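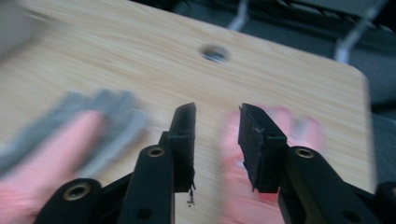
4. Fitting the pads and setting the finger gap

By now you should have both linkages on their pivots and the fingers bolted to the ends. What's left is the bit I got wrong twice, so take your time over it. The pads want changing as soon as they start to go, and the left finger is the one to watch: once you've got a dark strand of something hanging off the bottom of it, shedding specks on the table, it's had enough. You'll need a strip of 70 grit for scuffing the fingers, a fresh pair of pads, the small hex key and the gap card from the Clinis kit. If you printed your own parts from the Adus files there's no card, and an old library card does the job nicely.

1. Open the gripper fully and rest it on the table with the fingers pointing away from you.

2. Peel the old pads off from the top down. If they tear (mine always do!), roll the leftovers off with your thumb and then go over the face with the strip of sandpaper. A few light strokes. You're only giving the glue something to hold.

3. Wipe the table and the fingers with a dry cloth. Grit under a new pad makes a lump you'll feel every time you close the thing.

4. Stick the right pad on first. Line it up with the squared top edge and press it down for a slow count of 40.

5. Do the left one the same way, then leave the pair of them alone overnight. I know. Go and do section 6, the cable ties need sorting anyway.

6. Next day, close the fingers gently on the card and look at them from behind. The tips should touch it together. If one gets there early, slacken the screw in the brass insert on that side by a quarter turn, nudge the arm, and nip it up again.

CAUTION: the inserts are melted into the plastic and that's all that's holding them. Tighten until the screw stops and then stop yourself. Marisol Pacheco leaned on hers with a long-handled key and the insert came out still on the screw, and it was a whole new arm after that - fourteen hours on the workshop printer, with a queue behind her.

NOTE: if the right finger leans in a little towards the other one, don't chase it. Mine does and it picks up perfectly well. What you want is even contact on the card.

7. Squeeze and release twenty times or so, then check the gap again. New pads settle.

How long do they last? I got 2,000 grips out of the Drastirov pads before they went, and only 400 from the cheap foam ones, though I was picking up a lot of sharp little brackets that month. Ingeborg Hollmann swears by cut-up bicycle inner tube. I haven't tried it yet, but she's promised me a bit in September and I'll add it here if it's any good.

Spare pads live in the Bošković drawer under the pillar drill. Please write on the lid if you take the last pair.

Section last changed August 2019. Next: 5. Wiring the trigger.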